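Bakora Tables: looking for a part-time finisher and bench hand

Posted in: Work with us

Hi, I'm Judit Illés, and I run Bakora, a small shop that makes and refinishes tables. Mostly kitchen tables, a lot of desks, and now and then a long thing for a library or a church hall that we can barely get out the door. I'm looking for someone to join us two or three days a week starting in October, with a good chance of it growing into more if we like each other.

I've put off writing this for months. The last time I advertised I wrote four lines, got a pile of very nice applications from people who wanted to design chairs, and had to write a lot of awkward emails. So this one is long. Get a coffee.

What the job is

You'd be working on tabletops, pretty much all day. Some come in as bare boards that we've glued up in the back, and some come in as somebody's grandmother's table with forty years of candle wax on it. Others are plain everyday tops, laminate or veneer, from schools and offices that want the edges fixed and the surface looking decent again instead of buying new. I love those jobs! People turn their noses up at them, but a plain pale top with a soft rounded corner is a lovely thing to sit at, and it takes a careful person to fix one without making it worse.

A normal day goes something like this. You come in at 8, we look at the rack together and decide who takes what. Then there's sanding, cleaning, edge work, filling, a first coat on something, a second coat on something else, and a fair bit of standing with your head tilted, looking at a surface against the light. We stop for lunch at 12:30 and everyone eats together (at a table, yes, the ugly one by the sink that we never get around to). Afternoons are usually quieter. That's when I do the deliveries and you'd have the bench to yourself.

About once every 2 weeks there's a delivery day where I need you in the van with me. The tops are heavy and stairs are stairs. If you can't lift, please still write to me and we'll talk about it, as Pintér's have helped us out with moving before and I could book them more often.

What you'd be working with

We have two rooms on the ground floor at Perkholm Yard. The front one is the bench room, with good windows and a heater that's better than it sounds. The back one is for spraying and drying, and it has proper extraction, which I had put in the year before last and am still paying for. Masks, gloves and ear protection are supplied. You don't buy your own. You don't buy your own sandpaper either, which I mention only because my first boss made me!

Our regular work at the moment is a run of tops for Follby, who fit out reading rooms and study spaces. They want pale tops, low sheen, corners eased so that nobody catches a hip on them, and the edges the same all the way around. It's repetitive work and I won't pretend it isn't. If you're the sort of person who gets into a rhythm and starts to care a great deal about one millimeter of radius, you will be happy. If you need something new every hour, you'd be climbing the walls by the second week.

Who I'm hoping to hear from

You've done some finishing or furniture work before, at a job or at home. I don't need certificates. I'd much prefer a couple of phone pictures of something you've sanded and finished yourself, and a few words on what went wrong with it, since something always does.

You can read a surface. I mean you notice which way the grain goes before you put a sander on it, and you can tell a real scratch from a streak in the pattern. On laminate that matters even more than on solid wood, as there's nothing underneath to sand down to. You go through it once and that's the end of that top.

You're fine with dust, and fine with sweeping. I sweep too.

You talk when something goes wrong. I have personally put a coffee ring on a finished desk an hour before pickup, so I'm not going to yell at you over a drip. I do want to hear about it before the customer does.

A driver's license would be handy, but it's not a must. Some patience with email would also be handy, as I have very little.

What I can offer

The rate is the normal one for this trade around here and I'll tell you the number in my first reply, before you spend an evening on anything. Paid breaks. A paid trial day (a real one, at the full rate, even if we both know by lunch that it's not going to work out). You can use the benches for your own projects in the evenings once you know your way around the machines, and you can take offcuts home. I also put $600 a year toward a course or tools for everyone who works here, and you choose what it goes on.

Hours are flexible within reason. If you have kids to pick up at 3, say so, and we'll build the days around it. What I can't do is late starts on spray days, as the back room needs to be cleared and ready before anyone mixes anything.

What a good top looks like to us

I get asked this at every trial day, so I may as well put it in here. We aren't after a mirror finish. We like a surface that has a soft sheen where the light lands on it and goes quiet everywhere else. The streaks in the pattern should still be easy to see, the corner should curve gently into the edge, and your hand should want to slide along it. Get down low when you check one. Straight from above, everything looks fine.
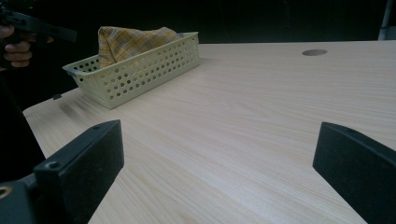
Pale wood-grain top with a rounded corner, checked from low down.

Have a look at how fine those streaks are, and how close together. A scratch running with them can hide for a week, while one running across them shows up from the doorway. On the trial day I'll give you a top a lot like it and a pencil, and ask you to mark whatever bothers you. It isn't a trick and there's no score. I just like to see where people's eyes go.

How to apply

Write me an email through the contact form on this site and put "bench" somewhere in the subject. I'd like to know:

Who you are and what you're doing now.
What you've worked on, with a picture or two if you have them.
Which days you could do, and which days are hopeless.
What kind of table you eat at. (I'm curious! One line is plenty.)

Please don't send a formal cover letter. If you've got a resume, attach it, and if you don't, skip it. 100 words from you about a table you fixed will get me further than two pages of job titles.

I answer everyone, usually in the evening and sometimes slowly. If you haven't heard from me in ten days, nudge me, it won't count against you. I'm hoping to do trial days through the first part of October and have someone at the bench before the heater becomes essential.

A few things people have asked already

Is it full time? Not yet. Two days for sure, three most weeks. Follby have been talking about a bigger order, and if that comes in I'll need more hands pretty quickly.

Can I come by and see the shop first? Sure, any working afternoon after 2. Ring the bell at the yard gate and give it a minute, we probably have the extraction on.

Do you take apprentices? I'd love to, but I don't have the time to teach someone properly from scratch this year. Write anyway and I'll keep your name.

Can I bring my dog? Ask me. It depends a lot on the dog, and it's a firm no on spray days.

Judit
Bakora, Perkholm Yard, ground floor, green door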